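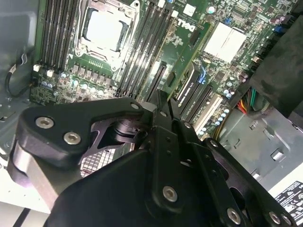

A Dell tower with the side open: the green motherboard, the processor socket and the memory slots on both sides of it.

Old towers, new owners: what we learned inside the case

September 18, 2022

In the last newsletter I promised to write something about the desktop computers that came to us from the Schnyder office, and several readers have already asked when this will be. I needed a little more time than I wished, as I wanted first to finish enough of them to be sure about what I write.

For those who are new: Etetent is our small program at the Dillik repair room. We take office computers which are not wanted any more, clean them, test them, remove the old data and give them to families, clubs and students. Until this year we had mostly laptops. With the Schnyder towers we had to learn a different kind of work. A laptop you can repair on your knees if you must. A tower needs a table, good light, and a person who is patient with cables.

I will describe how we do it now. Perhaps some of you have such a computer under the desk at home and have never looked inside.

Before the cover comes off

We unplug everything, also the network cable, which is easily forgotten. Then we press the power button for a few seconds, with the plug already out, so that the rest of the power goes away. We put the tower on its side on a rubber mat. On our tables there is a wrist strap at every place, and I ask everybody to wear it, also those who say they have built computers since school and never broke one.

The cover of an office tower is normally easier than the cover of a home computer. Very often there is one latch and no screws. If the latch does not move, please look for a small lock near it before you pull. We bent one cover in January because of a lock that we did not see, and it never closed well again. It now serves as a tray for screws.

Next we take a photo of all the cables with a telephone. This costs no time and it has saved me more than once, especially with the thin cables for the front panel.

The dust

I thought I knew dust. Then I met the computers that had lived on the carpet behind the copy machine. The dust in the metal fins of a cooler is the most difficult, because it becomes like felt and the brush goes only over the top. We first pull out the thick parts with plastic tweezers, then we use a soft brush, and only then air. The air we do outside the back door when it is dry weather. Please hold the fan with one finger while you blow. If it turns too fast, the bearing can suffer.

We do not use a household vacuum cleaner directly on the board. I know that many people do so and that their computers are still alive, but the static electricity is a risk that we do not need.

The memory

Around the processor you find the long, narrow slots for the memory. On simple office computers there are mostly 2 or four of them in one group. Bigger workstations can have one group on each side of the processor, as on the board in the photo, and then it is not enough to push in whatever you have found in the drawer. The modules must be of the right type, and they must sit in the right order. On the inside of the cover there is often a sticker with a small plan. Read this plan! I lost an evening with a computer that only gave me a blinking light, and the answer was on the cover that I had put behind me against the wall.

When the module goes in, you need more force than you would like. I explain it to new helpers in this way: put it straight, check the small cut in the lower edge, then press slowly with both thumbs at the ends. The clip should close. There are also slots with a moving clip at one end only, so do not search too long for the other one.

With used memory we run the test over night. Two short passes are better than none, but we have had one module which showed its errors only after several hours. A computer that fails once in an afternoon is a bad gift for a student who writes a thesis on it.

The processor, and why we mostly leave it alone

The processor sits in its socket under a metal frame with levers. It looks very inviting to open. In most cases we open nothing there. If the computer runs too hot, we take off the cooler, clean away the old paste with alcohol and a cloth without fibers, and put new paste. The processor itself can stay where it is. Be careful that the cooler does not pull: when the old paste is hard, we turn the cooler a little to the left and the right until it becomes free, and we never lift it up with force.

New paste should be a small amount in the middle. I have seen people spread it like butter for a whole family. The screws of the cooler go in crosswise, a few turns each, and then the same way again until they are all tight. After this, plug in the fan again. It is simple, and still it stands in red letters on our list, for a reason which I prefer not to tell.

The cards and the drives

The expansion slots are for the additional cards. Office towers often come with an old graphics card which somebody needed for a second monitor. We take it out and test it separately. If the person who gets the computer has only one monitor, and the computer has its own output for a picture, then we leave the card away, and the machine is more quiet and uses less electricity.

All hard drives are removed and erased before anything else happens, and the erasing is written in the book with the serial number of the drive. Schnyder wanted this in writing, and I think it is correct that they did. Drives that have errors are not given further. They go in the locked box and later to the Dorkon recycling yard, where they are crushed. In the place of the old drive we put a solid state drive with 500 GB. For letters, school work and photos it is enough for most people, and the difference in speed is for me still the nicest moment of the whole work. The same computer which took so long to start that you could make a tea is now ready before you have found your glasses.

What goes wrong most often

The small round battery on the board is very often empty after the years in storage. The computer then forgets the date and complains at every start. We change it always, without measuring.

The second is the power supply. We do not open power supplies in Dillik, and I ask you not to do it at home. If one is bad, it is exchanged as a whole part. Please look carefully before you order one, as many Dell towers do not use the same plugs as the computers that you build from parts. We made this mistake ourselves and the wrong one is lying on the shelf — if it fits for somebody, please write to us.

The third is the front USB connection, which is weak from many years of pulling in and out. Sometimes only dirt is inside. Look with a lamp before you declare it dead.

When the computer is ready

Every finished tower gets a sheet of paper in a plastic cover. On it we write how much memory is in, which drive, which operating system, and the date of the last test. We also write which parts we have changed. The new owner gets a keyboard and a mouse if we have them. Monitors are a problem at the moment, we have much more towers than monitors, and those we have are often without the foot.

Our goal for this program is 100 finished computers by the end of January. I do not want to promise it, because in the autumn the tables are also needed for the sewing machines and the radios. But the work goes faster now that we are used to these cases.

How you can help

We have 5 places at the computer tables and they are not always full. You do not need to know anything about computers for the cleaning or for the paper work. For the memory and the cooler we show you how it goes, with a broken board first, so that there is no need to be nervous. Please come with short sleeves or sleeves that you can roll up, and leave rings and bracelets at home.

We look for these things:

Monitors with the foot and the power cable
Keyboards with a US layout, also with signs of use
Thermal paste, if the tube is not dried out
Power cables for desktop computers, the ordinary three-pin kind
Small boxes with a lid, for screws

Please do not bring printers. We have no more space for printers, and the last ones are standing in the corridor where you need to go sideways to reach the kitchen.

If you would like to have one of the computers, or you know a family or a club which needs one, the form is on the desk at the entrance and can also be sent to you by mail. It asks only for what you want to do with the computer and if you can carry it home. A tower is heavier than it looks, and we can deliver inside Dorkon when the van is free.

In the next newsletter there will be more about the operating systems, as I have received many questions about it and the answer is too long for this page.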